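Les jouets éducatifs et la promesse des 36 compétences

J'ai une belle-sœur généreuse et une boîte aux lettres qui déborde de catalogues, deux raisons de m'intéresser de près au jouet dit « d'éveil ». Le dernier catalogue Lestent, arrivé en janvier, promet que sa gamme développe 36 compétences chez l'enfant de moins de trois ans. J'ai cherché la liste. Elle existe, en petits caractères, et on y trouve « la confiance », « le sens de l'autre » et, deux lignes plus loin, « la confiance en soi ». Je veux bien que ce soit subtil, mais tout de même.

Je précise d'où je parle : je ne suis ni pédopsychiatre ni orthophoniste. J'ai travaillé onze ans au rayon jouets d'une grande surface, puis j'ai eu des enfants, ce qui fait de moi une personne à qui l'on a beaucoup vendu après avoir beaucoup vendu moi-même. Je connais l'argumentaire par cœur. À mes débuts, on disait « ça l'occupera ». Ensuite on nous a demandé de dire « ça le stimulera ». Le jouet n'avait pas changé, le prix si.

Le mot qui m'agace le plus est « prouvé ». Meesuk, par exemple, l'imprime sur ses emballages de perles à enfiler : « bienfaits prouvés ». J'ai écrit au service clients pour demander par qui. On m'a répondu poliment, en deux paragraphes, que la marque s'appuyait sur « les travaux de référence en pédagogie active ». Lesquels ? Pas de réponse à mon second message. Qu'un enfant de deux ans progresse en motricité fine pendant les six mois où il possède des perles à enfiler, je n'en doute pas. Il progresse aussi pendant les six mois où il possède un pantalon.

Il y a des gens sérieux sur ces questions, et ils parlent en général moins fort. Oranuch Saengthong, qui tient la ludothèque de mon quartier, refuse de coller des étiquettes d'âge ou de compétence sur ses étagères. Les parents s'en plaignent, paraît-il. Ils voudraient savoir quoi prendre pour « travailler le langage ». Elle leur propose de prendre n'importe quoi et de parler avec l'enfant. Je trouve le conseil un peu sec, mais je n'ai rien lu dans les catalogues qui le contredise.

Vient ensuite la question du matériau. Le bois serait noble, le plastique abrutissant. Garnov a bâti toute sa communication là-dessus, avec des enfants en lin beige qui contemplent un cube. J'ai acheté le cube. Il est joli, il a roulé sous le canapé et il y est resté jusqu'au déménagement. Je n'ai rien contre le bois, j'aime même beaucoup l'odeur. Mais de là à penser que la fibre de hêtre se transmet au cortex — non. Sur ce point, j'attends qu'on me montre quelque chose de plus solide qu'une photo bien éclairée.

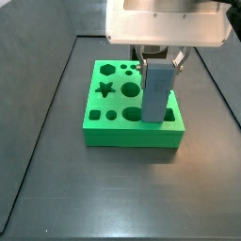 Faut-il acheter un jouet plus cher parce qu'il porte la mention « éducatif » ?

Rien n'y oblige : le mot est avant tout un choix de vocabulaire du vendeur, et il ne dit pas grand-chose de ce que l'enfant fera de l'objet. Regardez plutôt si le jouet est solide, s'il est adapté à l'âge du point de vue de la sécurité, et s'il peut servir de plusieurs façons. Pour le reste, la brocante fait très bien l'affaire.

On m'objectera que je suis de mauvaise foi et que certains jouets sont mieux pensés que d'autres. C'est vrai. Un jeu dont les pièces s'emboîtent mal décourage tout le monde, adultes compris, et j'en ai vendu des cartons entiers sans être très fière. Mais « bien fabriqué » est un compliment que les marques n'emploient presque plus, sans doute parce qu'on peut le vérifier.

Reste l'abonnement, la grande nouveauté. Gutport envoie tous les deux mois une boîte « calée sur les fenêtres de développement » de votre enfant. Calée comment, puisqu'on ne leur donne qu'une date de naissance ? J'ai posé la question sur leur forum, on m'a souhaité la bienvenue dans la communauté. Ma belle-sœur, elle, a déjà souscrit pour le petit dernier. La première boîte est dans l'entrée, et il joue avec le ruban adhésif.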